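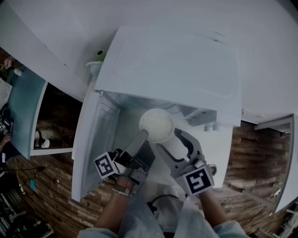
How Do You Teach a Robot to Open a Fridge?
A page for young readers from the Vetbridge Student Robotics Club

Think about the last time you took something out of a refrigerator. You pulled the door, looked inside, reached in and picked up what you wanted. You probably did not think about your fingers at all. A robot has no such luck. Every part of that small job must be learned.

The students of the Vetbridge Student Robotics Club are working on this problem for their yearly project. The club meets after school from 3:30 until 5:00, and its members are between 11 and 14 years old. This page explains what they do and some of the words they use.

What is a gripper?
A gripper is a robot's hand. Some grippers have many fingers and some work by suction, like the cup on a bath toy. The gripper used in the fridge lesson is gray and has two long fingers. It is held by a person, who reaches into a white mini fridge with it and places one finger on each side of a round white container.

Two fingers may not sound like many. Try it yourself: pick up a cup with only your thumb and one other finger. You will find that it can be done, but that you must choose the right spot.

Why does a person hold it?
A robot can learn by being shown. When a student moves the gripper by hand, the student is giving a lesson. The movement is recorded, and a computer studies it later. One lesson is never enough, because no two reaches are exactly the same. By the end of November the club had recorded 1,736 lessons, and the members take turns so that the computer learns from many different people.

"I am left-handed and my partner is right-handed," says Gemma Amato, a member of the club. "We do the same job in different ways. The computer has to learn from both of us."

What are the black-and-white squares?
If you look at the gripper, you will see a square tag on each side, with a bold black pattern inside a white border. These are called markers. A marker is easy for a computer to find in a picture. If the computer knows where the markers are and which way they are tilted, it can work out where the gripper is and how it is turned. Sailors once used lighthouses in much the same way – a known sign tells you where you are.

Why choose a fridge?
A fridge is a good test. It has a door that swings, walls that the gripper must not bump and shelves that leave little room to move. The club's teacher, Mr. Ignacio Gallardo, asks every new member to make a list of the steps before touching the equipment. Most first lists have 4 steps. After a few weeks, the same students write lists with 30.

Words to know
Gripper: the part of a robot that takes hold of things.
Marker: a printed pattern that helps a computer find an object.
Demonstration: a lesson in which a person shows how a job is done.

Try this at home
Ask a grown-up for two wooden spoons and an empty plastic tub. Place the tub on a low shelf. Hold one spoon in each hand and lift the tub out without touching the sides of the shelf. Then write down every step you took, and ask a friend to follow your list exactly as written.

Questions about the club may be given to Mr. Gallardo or to Ms. Erlinda Evangelista at the school office. New members are welcome at the start of each term, and no experience with robots is required.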